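Idotix and Revetti open the Tarnum collection of hand-guided kitchen tasks

FURNIVAL, December. Idotix, a maker of teaching software for robot arms, and Revetti, a supplier of kitchen equipment for canteens, announce today the first release of Tarnum. It is a collection of 2,714 recorded demonstrations in which a person guides a robot through simple table work. The collection is open for research use from this month.

In each demonstration, the operator moves the robot by remote control, and the software stores the motion of the arm together with the views from the small cameras on the grippers. No line of code is written for the task. The operator shows how to do it, and the learning program receives the recording.

The first release contains 38 tasks. Many of them concern dishes, because dishes are light, they have many shapes, and a small error in the angle of the hand is enough to lose the grip. The two companies selected plastic tableware and trays which can be bought in normal shops, so that other laboratories can repeat the work.

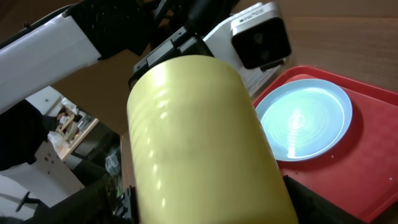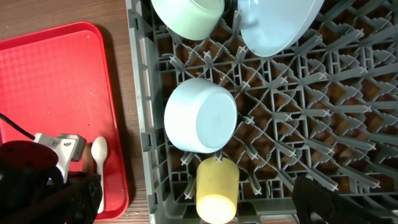
Views from the gripper cameras in the dish task, with the red tray and the wooden table.

How the demonstrations are made

The recordings were made in the Idotix workshop in Furnival by 4 trained operators. Every operator practiced for 3 weeks before the first recording was accepted. Demonstrations with a dropped object are also kept in the collection, and they are marked as such, as we believe that researchers can learn from them too.

"A person who washes dishes every day knows very well how to turn a cup, but it is difficult for this person to explain it in words," Idotix states. "With Tarnum we wish to make it possible to show it."

Availability

Tarnum can be requested through the Idotix website. Revetti will lend dish racks and tableware to university groups that want to add their own recordings. A second release, with tasks for sorting cutlery, is in preparation.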